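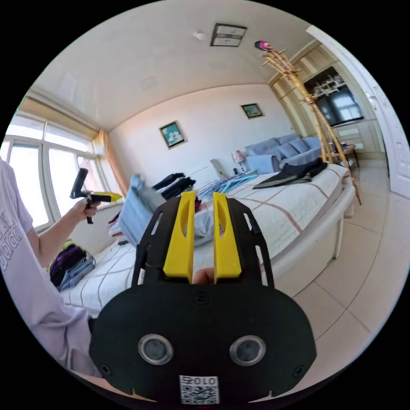 About Garkora

Garkora is a household linen and clothing care firm. We wash, press, mend and fold for private homes, guest houses and small hotels, and we run a home service in which our staff sort and put away clothing in the customer's own bedroom. The firm was set up by Dagmar and Boris Kuruc, who still manage it.

The business began with bed linen only. Boris Kuruc had worked in textile finishing and bought two used flatwork ironers when his former employer closed a line. The first customers were guest houses that wanted sheets back the same day. Clothing was added later at the request of those customers, and the bedroom service followed from that. It now takes up more working hours than the ironing room.

What we do

Linen. Sheets, duvet covers, pillowcases, table linen and towels are collected, washed, finished and returned in sealed bags. Each bag carries a slip with the customer's number and the contents. Items that need mending are held back and listed separately.

Quilted and padded bedding. Bedspreads, quilts and mattress covers are treated as a separate class. A quilted cover holds a great deal of water and the filling will shift if it is spun too fast, so these pieces are washed in the large drum at low speed and dried flat where the size allows. White covers with coloured stripes are tested at a seam before the first wash. If the stripe bleeds, we wash cold and quote again.

Clothing. We accept cotton, linen, denim, wool and most mixed fabrics. Leather and fur are passed to Bartoš, who invoice through us.

Bedroom service. A member of staff comes to the house, sorts clothing on the bed, folds or hangs it, and puts it away according to a plan agreed with the customer. Two staff attend where the room has more than one wardrobe.

How the bedroom service works

The bed is used as the sorting surface. It is the largest flat area in most bedrooms and is at a workable height. The bedspread stays on during the work unless the customer asks otherwise. Curtains and blinds are opened first, as navy and black are hard to tell apart under a ceiling lamp.

Clothing is divided by colour and weight before anything is folded. Black items are kept in one heap and denim in another - both shed lint or dye onto pale fabrics, and denim is heavy enough to crease whatever lies under it. Light blue denim is not mixed with dark. Knitwear is always folded, never hung. Shirts are hung if there is rail space and otherwise folded to the Gotau pattern, a rectangle sized to the depth of a standard drawer. The pattern was worked out by Oľga Štefanec and is taught to all new staff.

Pockets are checked before folding. Contents go into a tray and are handed to the customer. Worn or stained items are put in a bag for the laundry with the customer's consent. Nothing is thrown away by our staff.

Shelves are wiped before they are filled. We do not move beds or wardrobes, and we do not take down curtains as part of this service. Curtain cleaning can be booked with the linen department.

People

Dagmar Kuruc - accounts, bookings and contracts.
Boris Kuruc - machinery and the ironing room.
Oľga Štefanec - bedroom service and staff training. Joined from a hotel linen store.
Peter Hudec - collection and delivery, vehicles, missing items.
Jirayu Wannasri - mending, alterations and stain treatment. All hand repairs go through his bench.

New staff spend four weeks in the linen room before they go out to homes. They learn fabric types, label symbols and folding, and are then paired with an experienced colleague.

Premises and equipment

The linen room and office are in the same building, on one floor. We run four washing drums, two flatwork ironers and a drying room with fixed racks. Hanging stock is kept on Stander rails, which we chose for the locking castors. Our records list 1419 active customer numbers, of which over 365 are for the bedroom service. Customer numbers are not reused, so an old slip will still be valid if you come back to us after a break.

The ironing room closes for maintenance for one week in February. Home visits continue during that week, but bed linen is returned later than usual. Customers with standing orders are told in advance.

Prices and terms

Linen is charged by the piece and clothing by weight. The bedroom service is charged by the hour with a minimum of two hours. Quilted bedding is quoted after inspection. The current price list applies from 12/1/18 and can be had from the office on request.

Claims for damage should be made within seven days of return, with the slip. Please keep the item unwashed until Jirayu has looked at it.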